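Does mixing in "messy table" demos really help a pick-and-place policy?

Posted in Robot learning, 2022-12-30

Gelteo
Hello all! I've been having a great time teaching a single arm to sort toy food into dishes, and I've got a result I'd love someone to poke holes in. I recorded 454 demonstrations with a tidy table, only the target object and one dish, and trained on those. It did well on the tidy table and fell to pieces the moment I put anything else down. Then I recorded 218 more with lots of clutter (extra plates, a colander, the toaster oven left at the side) and trained from scratch on the two sets together. The new policy beat the old one on both kinds of table, including the tidy one! I expected a small drop there. Same network, same number of training steps, 10 trials per object each time. Is this a known effect, or have I fooled myself somewhere? Photo of the cluttered setup is at the bottom.

Akpalu
Lovely result, and I believe it, mostly. With a tidy table the policy can get away with learning "go to the coloured blob". Once there are several coloured blobs it has to learn which one you mean, and that carries back to the easy case. I saw the same thing with cups last year and was grinning for days.

Two things I'd check before you write it up though. First, your second run had more data in total, so you can't yet say it was the clutter that did it. Take 218 of your tidy demos out, put the 218 messy ones in, so you still have 454, and train again. If that still wins on the tidy table you've got something really nice. Second, 10 trials per object is thin. One lucky grasp moves you by ten per cent. I'd go up to 50 if your patience and your gripper can stand it, and I'd shuffle the order so that you aren't testing all of one policy in the morning and all of the other in the afternoon. Light through a window did terrible things to my numbers once.

Also try placing the dishes where they never were in training. Mine was hopeless at that until I moved things between every single demo, which is dull but so worth it.

Wondis
clutter always helps, just add more. we have 3,931 demos now and it keeps getting better

Fatero
I don't agree that it always helps. If the clutter sits in the same spot in every demo the policy can use it as a landmark, and then it breaks when you tidy up. Big things are the worst for this. I'd do a handful of trials with the toaster oven taken away completely and see what the arm does. If it wanders off, you know!

One more thing, do look at the failures as well as the score. I sort mine into wrong object, right object but missed grasp, and dropped on the way. In my tests clutter cut the first kind a lot and did nothing at all for the second. For missed grasps, what helped was recording recoveries, where you let the gripper close beside the object on purpose and then guide it back for another go. It takes an afternoon in January when it's too grim to go out anyway, and the difference is great fun to watch. Please post the matched-size run when you have it, I'd love to see the numbers.

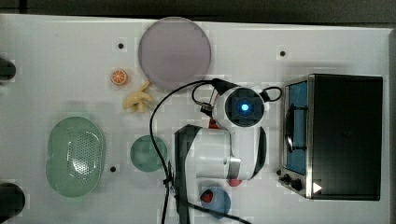 The cluttered table, with the toaster oven on the right and the orange slice and bananas by the pink disc.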